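Grovent two-arm sorting kit: picks fine from the tray, misses from the belt

Posted in Bench automation, 28 April 2022
4 replies, 246 views

Laurențiu Ardeleanu

I am evaluating the Grovent two-arm bench kit on a loan from the reseller and have until the end of the month to send it back or pay for it. The job is sorting small moulded parts off a short belt into two compartmented trays, one red and one yellow. The kit comes with both arms, the parallel grippers, the Paju control software and a belt with its own motor. The laptop is mine.

With the belt stopped, the left arm picks a part and places it in the right compartment nearly every time. With the belt running at the default speed the fingers close late and the part is either nudged off the side or held by one corner. The log gives error 941 on most of the failures, but not all of them.

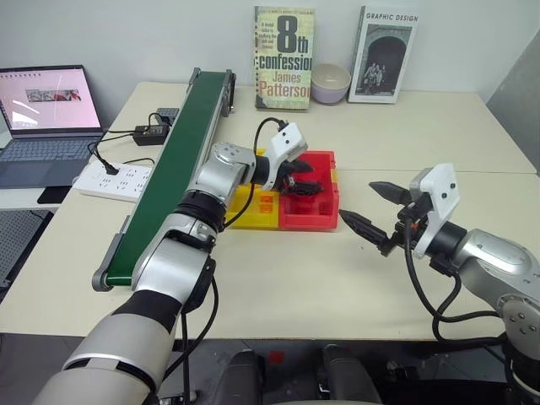
I have been through the camera calibration twice and the residuals are within the limit in the manual. Swapping the job to the right arm makes no difference, except that its reach over the belt is worse. Belt speed is set in Paju and I have not touched the motor settings.

Is this a known limit of the kit, or have I set something up wrongly? I don't want to pay for the tracking licence if it will not fix the problem.

Carleen Treloar

941 is a timing error. It means that the target position was older than the allowed age when the grasp command went out. The calibration is unlikely to be at fault if static picks are good.

Check these in order:

Belt scale. Paju takes the belt speed from the number you typed in, and does not measure it. Mark the belt with a strip of tape, run it for 10 seconds, measure the travel and enter the true figure. Ours was out by enough to miss a small part altogether.

Latency offset. Under Motion, Advanced. It ships as zero. Raise it in small steps with one part on the belt until the fingers close centrally. Do each arm separately, as the values will differ.

Laptop power plan. If it is set to save power, the camera thread is slowed down and the delay varies from one pick to the next. No fixed offset can correct for that.

The tracking licence adds an encoder input and prediction along the belt. It is worth having if your belt speed changes during a run. At constant speed you can do without it. The encoder is sold separately, and the product page is not clear on that point.

One more thing to look at is how far the left arm has to cross the belt to get to the trays. If the elbow is passing over the middle of it on each cycle, shorten the path by moving the trays closer to the pick point. You will gain cycle time and the cable will have less travel to cope with. Keep a decent loop in it all the same.

Sornside

We sent ours back in October and bought the Larketti instead. Costs more but the support is better. Never got to the bottom of the belt problem. Didn't try an offset.

Laurențiu Ardeleanu

Thank you, Carleen. The belt scale was wrong, and the laptop was on the power saving plan. With both corrected and an offset entered for the left arm, 941 has gone from the log. I still get the odd part held by a corner, mostly the smallest ones, so I will try slowing the belt before I decide on the kit. I am leaving the licence for now.

Carleen Treloar

For the smallest parts, reduce the opening width before the approach as well. The default is fully open and the fingers take longer to close than you would expect. It is set per part type in the job file, under Grasp.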